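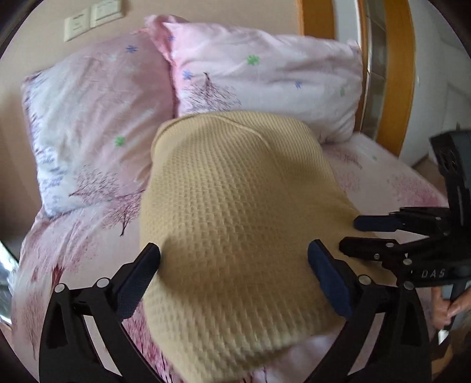 Folded waffle-knit blanket, beige

Mulura: a word list for bedding and household cloth

Mulura is a small word list in English for shops, laundries and guest houses that write the names of cloth things in many different ways. It started as a spreadsheet of Analyn Dimaculangan, and it still looks like one.

What is inside

The list has almost 1,000 entries. Every entry has a main name, the other spellings, a group (bed, bath, table, window) and a short note. The file terms.csv holds the entries and the file groups.csv holds the groups. Both are saved in UTF-8, with a comma between the columns.

One line from terms.csv:

waffle-knit blanket; waffle blanket, waffel blanket; bed; do not join with "waffle towel"

In the second column the spellings are inside quotation marks in the real file. The semicolons are only for reading it on this page.

How the names were chosen

Analyn collected the names from old stock lists. Jeanie Chisholm and Donnie MacAulay each read all the entries and marked the main name they prefer. Where the 2 readers did not agree, Catherine Tosh decided. We kept "comforter" and "duvet" apart, although many sellers mix them.

Known problems

The window group is weak and has only 30 entries. Sizes such as "queen" are not covered. Some notes still use British words, for example "flannel" where an American reader expects "washcloth". Please tell us when you find one.

Changes

Version 3 removes the column "price class", which was never filled well. If your script reads columns by their number, please check it before you update.

Use and contact

You may use and change the list freely, also in paid work. Please keep the name Mulura in your copy. Corrections go to Fiona Nisbet, who reads them on Monday. Send the old line and the new line together, in plain text.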